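Contra la costumbre de reparar solo lo que ya se rompió

2 de junio de 2024

Trabajo desde hace 7 años con herramientas de agarre, y quiero defender una opinión que en mi taller no es muy popular: una pinza se debe cuidar con el reloj y con el cuaderno, antes de que ella misma nos lo pida. El español no es mi primera lengua, y por eso pido paciencia al lector si alguna frase me sale demasiado recta.

En Lokau, donde vivo y trabajo, tenemos varias pinzas de mano. Son las que una persona lleva en el puño para enseñar a una máquina cómo se dobla una prenda o cómo se recoge un objeto. La que conozco mejor la llamamos Lui. Es un mecanismo sencillo: una placa, dos brazos articulados y una almohadilla al final de cada brazo. Tan sencillo parece que durante mucho tiempo no tuvo ningún plan de mantenimiento. Se usaba, se guardaba en su caja y se volvía a usar. Cuando algo fallaba, alguien buscaba un destornillador.

Este método tiene defensores razonables. Ellos dicen que una pieza barata no merece una hora de una persona cara. Dicen también que abrir un mecanismo que funciona es una manera excelente de estropearlo, y en esto les doy la razón, pues yo mismo he perdido un tornillo bajo el banco y he pasado la tarde de rodillas. Pero el cálculo olvida una cosa. El daño de una pinza mal cuidada no se queda en la pinza. Pasa a los registros, y de los registros pasa a la máquina que aprende de ellos.

Pongo un caso concreto. En enero revisamos 653 registros hechos en casas particulares para el proyecto Wutero. De ellos tuvimos que apartar 65. La tela no tenía la culpa, ni tampoco las personas, que trabajaron con mucho cuidado. Un pasador tenía juego. La almohadilla llegaba al borde de la prenda un poco más tarde de lo que indicaba el sensor, y en una camisa delgada esta diferencia decide si se toma una capa o dos. El pasador cuesta menos que un café. Las visitas a las casas no las pudimos repetir todas.

Desde entonces seguimos una rutina que al principio molestó a casi todos. La escribo aquí porque creo que una opinión sobre mantenimiento sin tornillos dentro vale poco.

Primero, los pasadores de giro. Con la pinza apagada se toma cada brazo por la punta y se mueve hacia los lados, nunca en el sentido de cierre. Si se siente un golpe pequeño, el pasador se cambia el mismo día. No se aprieta más. Apretar esconde el juego durante una semana y después lo devuelve mayor.

Segundo, las almohadillas. Se limpian con un paño húmedo y sin alcohol, que en nuestra experiencia endurece la superficie. Las cambiamos siempre en pareja. Conozco talleres que cambian solamente la gastada, por ahorro, y obtienen una pinza que tira hacia un lado.

Tercero, la tornillería. Marcamos cada cabeza con una raya de pintura que sigue sobre la placa. Cuando la raya se parte en dos, el tornillo se ha movido. Es un truco viejo, de mecánicos de camión, y me parece superior a muchas aplicaciones de teléfono que nos han querido vender.

Cuarto, la prueba en tela, y en este punto discuto más con mis colegas. La prueba habitual se hace en el banco, con un cubo de espuma. El cubo es limpio y siempre igual, y por esta razón enseña poco. Yo prefiero terminar la revisión sobre una cama, con una prenda acolchada y brillante, de las que se resbalan y guardan aire dentro. Se apoya una almohadilla en la esquina de la prenda doblada y se observa si la esquina se deja tomar o si escapa.
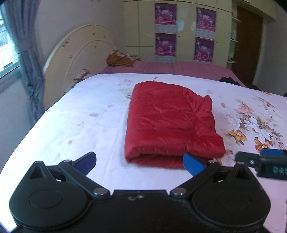
Lo que cuesta y quién lo paga

La rutina completa ocupa 17 minutos por pinza. Multiplicado por todas las herramientas del taller, es una parte seria de la jornada, y no quiero disimularlo. En Stolstead, donde trabaja un equipo con el que intercambiamos piezas, hacen solo el primer paso y el tercero, y dejan la tela para cuando hay dudas. Respeto su decisión, aunque ellos viven a pocos pasos de su almacén de repuestos y nosotros esperamos el correo.

Tampoco creo que la rutina deba ser igual para siempre. El paño húmedo, por ejemplo, lo hacíamos antes y después de cada salida, y ahora solo después. Si el cuaderno muestra que un paso no encuentra nunca nada, se quita el paso. Pero hace falta el cuaderno, y escribir en él también los días en que todo estaba bien, que son los días en que nadie tiene ganas de escribir.

Me queda una duda que no he resuelto: si la persona que usa la pinza debe ser también quien la revisa. Yo digo que sí, pues su mano conoce el juego del brazo antes que cualquier medida. Un compañero mío opina que la mano se acostumbra y deja de sentirlo. De momento nos turnamos, y cada uno firma su página.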